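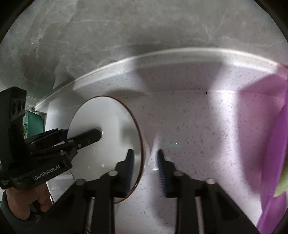

Attachment 1: lid pickup, two hand-held grippers, marbled wall behind

Ticket: tracking drops out during lid pickup
Site: Rerside demo kitchen
Project: Stonent
Opened: June 3, 2021
Status: open, sulking

Problem
We're teaching the "pick up the lid" task by hand, one gripper per hand. Position tracking on the nearer gripper jumps whenever it gets down to the counter. On replay the arm believes the operator flung the lid at the wall. The operator would like it noted that she did no such thing.

Tried so far
- Restarted both grippers. No change, but we all felt better.
- Swapped left and right units. The jump stayed with whichever one was nearer the glare.
- Recalibrated the jaws. Open and closed widths read fine.
- Recorded 10 takes with the blinds up: 7 had jumps. Recorded 10 with the blinds down: one jump, and that was the take with the sneeze.

Reply from Bustwood support
Looks like reflections. You have a glossy white disc, a polished stone wall and a bright streak running down the counter, so the tracker has plenty of shiny things to fall in love with. Please fix exposure at 700 in the Ji settings panel and put a matte mat down before the next batch. Leave the wall alone.

Update
Mat is down, exposure is fixed. Replay is much calmer, and the arm now gets to the rim and closes on it. It then holds the lid up at an angle I would call smug. Opening a second ticket for that. Please keep this one open until the March takes have been checked for the same jump.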